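The Case for the Bare Worktop

Two years of stuff on the counter, one wet afternoon to clear it, and why the pale finish is back

It started with the toaster. Crumbs under it, crumbs behind it, a sort of crumb beach along the wall. I moved it to wipe and then didn't want to put it back. So I didn't. By teatime the kettle had gone to the shelf, the knife block was in a drawer, and I had a run of clear surface for the first time since we moved into the flat in Marklow.

Pale worktops are having a moment again. Not the sparkly black stuff with the flecks, that's gone. Pale grey, off-white, a bit of blue in it if the light comes from the north. The showroom at Fondutley has a whole wall of samples and I stood in front of it in March for most of a morning, holding squares up to the window. They all look the same until you put two together. Then one's pink.

Mine came from Vevora, the small kitchen place behind the station. £524 for the length, £185 on top for fitting. Not cheap, not silly. The fitter was in and out in a morning and left a tube of sealant on the windowsill which I have still got.

What goes first

Clearing a kitchen is mostly deciding what you use before nine in the morning. Kettle. Mug. Bread knife. Everything else can live behind a door. I know people say keep the oil by the hob but the bottle leaves a ring, and then the ring gets dusty, and then you've got a furry ring.

Things that left my counter and have not been missed – the fruit bowl (now on the table, fruit gets eaten more), a jar of wooden spoons, two of which were split, the bread bin, a radio, a stack of post going back to the autumn. The spice rack was harder. 29 jars. I went through them with a bin bag and a strong cup of tea and kept the ones I could smell. The rest went, including three lots of ground ginger, all opened.

The scales I kept out for a week, then gave in. Cupboard.

Living with it

Everyone asks about stains. Fair enough. Turmeric is the bad one, and beetroot if you leave it overnight. Tea I'd worried about and shouldn't have. Warm water, washing-up liquid, a soft cloth, then a dry one. The dry one matters more than you'd think, it's the smears that make a pale top look tired. Skip the scouring pads. Skip anything with bleach unless the leaflet says so.

Boards, always. I've one big one from Sakai, the homeware shop on the corner, heavy enough not to slide about, and it stands up at the back when I'm done. Hot pans go on a folded tea towel or straight back on the hob. I did forget once, with a casserole lid, and stood there feeling sick untill I'd wiped it and looked. No mark. Won't be trying it again.

Light does funny things. In the morning the end by the window goes almost blue, and by the fridge it stays a warmer grey, so if you're choosing from a sample, carry the sample round the whole room. Then do it again after dark with the lamp on. Took me three goes. The one I liked best in the shop looked like cold porridge at home.

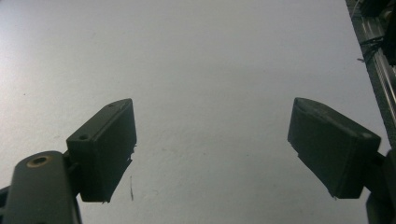
Specks, though. A plain surface shows the lot, every grain of salt, every bit of pepper. Some days that drives me up the wall. Other days it's handy – I can see what needs doing and do it, thirty seconds with the cloth, finished. On the old brown worktop I'd have missed it and found it with my elbow. If you're the sort who'll fret, go for something with a bit more mottling and don't go too white.

And the stuff does creep back. Keys first, then post, then a bag for life with one onion in. I've put a tray by the front door for the keys, and the post gets opened standing up over the recycling. The onion I've no answer for.

One last thing on cost, as people do write in about it. You don't need a new top to try this. Clear the one you've got for a weekend, put it all in a box under the table, and only take out what you go looking for. Whats left in the box by the end can go upstairs or go to the charity shop. Mine had a fondue set in it.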